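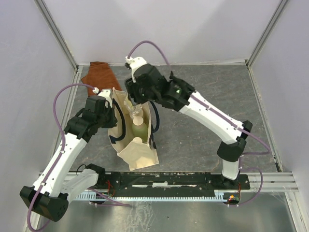
Ljubica Ionescu
Fiction Contributor

THE BAG TASK

The entry form for the Eichhorn Cup allowed one line for the cause of each failed run. Venkatesh Arumugam had been using the word "handle" since the start of the term. By the second week of June the column read handle, handle, bottle, handle, operator, handle, and Giraldo, who signed the forms, asked him to be more specific.

"Which part of the handle?" Giraldo said.

"The part that moves."

"All of it moves. It's a strap."

"Then all of it."

Giraldo signed. He taught controls to second-year students at Salau and had inherited the robotics club together with its room, a cell named Jeden, and a key that opened the room only if lifted while turning. He did not compete. He read the logs on Tuesday evenings and wrote small question marks in the margins.

The task was stated in two sentences. A cloth bag containing bottles is placed between the arms. The arms shall remove the bottles and set them upright on the floor of the cell within 60 seconds. A third sentence, added after a complaint from another school, said that the bag may not be held in place by adhesive.

Tihomir Vasić had written the first planner. It treated the bag as a box with its lid missing. This worked well in simulation, where the bag was in fact a box with its lid missing. On Jeden the left arm gripped the rim, the right arm went in for a bottle, and the rim went in with it. Tihomir watched this happen for most of a month. Then he moved to the vision side and left the planner to Venkatesh, with a note at the top of the file that said "assumes rigid container" and his initials.

Venkatesh did not assume a rigid container. He assumed nothing for a while, and the arms did not move. After that he recorded demonstrations by hand, guiding both arms through the task and saving every attempt, good or bad. The count stood at 1,186. He kept the bad ones in the same folder as the good ones and marked them with a letter, and in May he discovered that for 247 of them he had used the wrong letter.

He told Giraldo by email. Giraldo replied with one question mark.

Relabeling took four evenings. Venkatesh played each file at double speed, watched the last few seconds, and pressed a key. He ate crackers from the sleeve. Sometimes Tihomir sat at the other desk adjusting exposure and neither of them spoke until the building lights went to night mode, when one of them had to stand up and wave at the sensor.

"You could train without the failures," Tihomir said on the third evening.

"It needs to know what they look like."

"Does it?"

"I don't know," Venkatesh said. He pressed the key.

The new policy went onto the cell at four in the afternoon. The first run ended on the joint limit. The second ended on the clock with one bottle out. Venkatesh wrote "handle" on the form, looked at it, crossed it out, and wrote "strap pulled inward by outside of right finger during descent." The words did not fit on the line and continued down the margin.

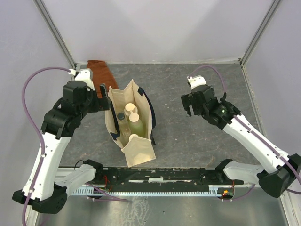 The trouble, as he explained it to Tihomir, was the order. The policy had learned to take whichever bottle it saw best, and what it saw best was not always what it could reach without moving the cloth. Before the next run he leaned on the bench and looked at the bag from the arms' side. The bottle with the pale green liquid stood right of center, plain as a lamp, with the other caps crowded against it. The left gripper hovered near the left rim. The right one hung open on the other side, and beneath it the navy strap trailed down past the edge of the bag, where a finger coming in wide would find it. Venkatesh looked at the strap for some time.

"It goes for the green," he said. "It always goes for the green."

"It's a good bottle," said Tihomir. "High contrast."

"Can you make it less good?"

Tihomir thought about this. He could drop the color channels and keep depth. They would lose something elsewhere. He could not say what. He changed one flag in the configuration, which took less time than the conversation had, and started the retraining, which would take the night.

They did not go home at once. Tihomir checked the clock offset between the arms and found the right one late by 200 milliseconds. He reported this in the voice he used for the cafeteria menu.

"Since when?"

"The log starts in March."

Venkatesh sat down. He had adjusted the approach speed in March. He had also adjusted it in April, to correct for March. He opened the notebook in which he kept these changes and turned the pages backward, reading, while Tihomir restarted the time service and waited for the two numbers to agree.

"Do I have to relabel?" Venkatesh asked.

"The labels are outcomes. The outcomes are the same."

"But the timing inside them."

"Yes," said Tihomir. "The timing inside them is wrong."

The training process printed a line every few minutes. The loss went down, and then went down more slowly. Neither of them stopped it.

Giraldo came in a little after seven for his jacket. He saw the form with the writing in the margin, picked it up, turned it sideways and read it through. He took out his pen. Venkatesh waited for the question mark, but Giraldo only signed on the usual line and put the form back where it had been.

"Is there another run tonight?" he asked.

"It's still training," said Venkatesh. "On bad timestamps."

"And in the morning?"

"In the morning we'll run it anyway, then fix the timestamps and train it again."

Giraldo nodded, put on the jacket and went to wave at the light sensor, which had started to blink.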